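People who write about gripper comparisons love a clean table. I have written up a few of those myself, with a row for every jaw and a column for every number, and I still keep them, because a table is a comfort when somebody down the hall asks why we spent the money. But after this past winter I've come around to an opinion that some of my friends in the trade find a little backward, and I'd like to set it out at proper length. I think we should stop choosing grippers on benches and start choosing them in bathrooms.

Our project is called Drona, and it's a modest one. We want an arm that can help around a home, with doors and towels and faucets, all the plain things. We had two grippers to pick between, and for months they lived on an aluminum table at our Pollesar workshop, closing on blocks and cylinders and a tennis ball that had seen better days. One was a direct parallel-jaw unit that I'll call the slider. The other was the linkage type, with paired metal bars swinging a wedge-shaped fingertip in from each side. On the bench the slider won, and it wasn't close. It repeated better over 1,000 cycles and it was easier to model. If we had stopped there, I would be writing a much shorter essay. 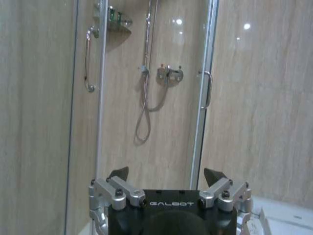 ## What a towel knows

We moved both units to the test apartment in Pudon in October, and the ranking started to wobble within the first week. A bench has no glass in it, for one thing. It has no chrome either, and chrome is a miserable thing to put in front of a wrist camera, with every lamp in the ceiling turning up again on the walls and the handles. None of that is the gripper's fault, of course, but a gripper is never judged by itself. It blocks part of the view, it sets how far back the camera has to sit, and it decides how much room you need on either side of the thing you're reaching for. I had treated all of those as somebody else's problem.

Then there was the towel, and I could talk about the towel all afternoon (my family will tell you that I have). Terry cloth doesn't have an edge where you want one. You go in expecting a surface and you get a fold, and behind the fold there's another fold, and the jaws have to gather up enough of it to hold on without dragging the whole thing down on top of you.

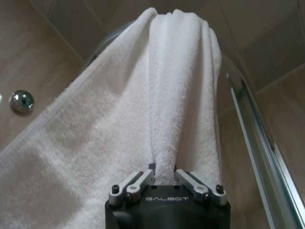
The slider did well when the cloth was thin and flat, and I want to be fair to it. With a heavy towel, though, we kept ending up with a mean little pinch of loops that slipped away as soon as the arm backed off. The linkage fingers took a bigger bite for us. We logged 516 towel attempts across the two units, and by the end even the people who had loved the bench numbers were asking for the linkage to be left on the arm overnight so they could have it first thing in the morning.

Does that settle it? No, and I'd be suspicious of anyone who said so. The linkage is wider across the shoulders, and you feel that every time you come near a wall. It also has more pivots, so there's more to check and more to go loose.

## Doors are an argument about approach

Doors taught me something different. I had supposed that a lever handle was mostly a question of grip force, and I'd built a whole test around force, with a nice spring scale and everything. In the apartment, force hardly came up. What came up was where the wrist was when the fingers arrived. The lever sits close to the jamb, the jamb has moldings on it, and whatever you bring to the handle has to fit into that space and then travel down with the lever as it turns. 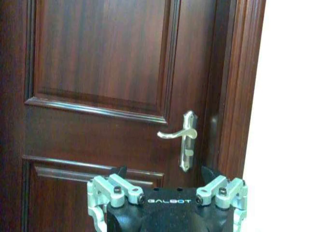 *Open fingers below the lever, with the jamb close by on the right.*

You can measure that kind of clearance on a drawing, and we did. A drawing still won't tell you how nervous your planner gets beside a real door frame, or how often it will choose a long, silly detour to avoid one. We changed the approach pose more times than I care to admit, and every change helped one gripper and annoyed the other. I came to think of the handle as a sort of referee – patient, not very talkative, and quite unmoved by our spreadsheet.

I do hear the objection, and it's a good one. Homes are messy, results from one bathroom don't carry over to the next, and a bench at least gives everybody the same ground to stand on. A reader at De Luca, where they build controllers and have strong feelings about repeatability, wrote me a long and kindly letter making just this point. I agree with nearly all of it! Keep the bench. Use it to find the broken units and the bad bearings, and to learn how a new controller behaves before it's anywhere near a glass door. My quarrel is with letting the bench have the last word, when the last word ought to go to the places the machine is meant to work.

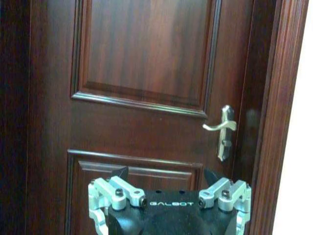

*By the lead engineer, Project Drona, Pollesar*
*April 7, 2022*

So what would I ask of a team starting out now? Borrow an apartment before you buy the second gripper. Spend your first days on two or three dull jobs and do them until you're sick of them. Write down the failures in ordinary sentences as well as codes, so that "slid off the fold" doesn't vanish into a column marked 4. Our own log runs to 1,430 entries, and the ones I go back to are the ones where somebody took the trouble to grumble.

We kept the linkage gripper for Drona. The slider went back to the bench, where it's still the better machine, and I'm still fond of it. Next we'll be trying a softer set of fingertip pads on the same towels, and I expect to be wrong about those, too.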